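Drying clothes indoors through winter

From May onwards very little dries on our line, so most of the washing comes inside. These are the things that have made a difference.

Spin twice. A second spin on the fastest setting takes out more water than an hour in front of a heater. Ours goes to 900 and that is enough for everything except jeans and bath towels.

Shake each piece hard before you hang it. Pull collars, cuffs and side seams straight while the cloth is damp and you can skip most of the ironing.

Leave a hand's width between garments. If the load won't fit that way, do a smaller load. Thick things go at the ends of the rack, where more air gets to them.

Keep the rack away from the wall and open a window a little at each end of the house — ten minutes in the late morning is plenty. Shut the bedroom doors while you do it.

T-shirts and shirts do better on hangers than folded over a rail. You don't get the crease across the middle and both sides dry at the same rate. Plastic hangers are best, as bare wire can leave rust marks on pale cotton.

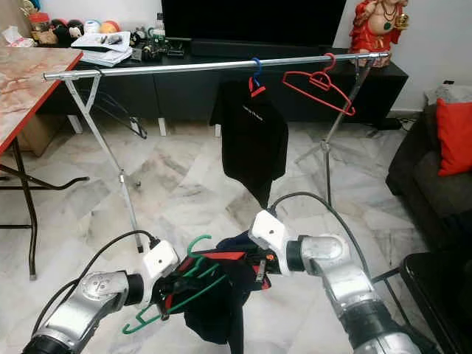
Turn dark colours inside out and keep them out of direct sun, even behind glass. Socks can go on the radiator, but nothing with elastic in the waist.

If a towel still smells sour once it's dry, wash it again hot with half a cup of white vinegar and no softener. Wipe the rack down every few weeks too, or the dust ends up on the whites.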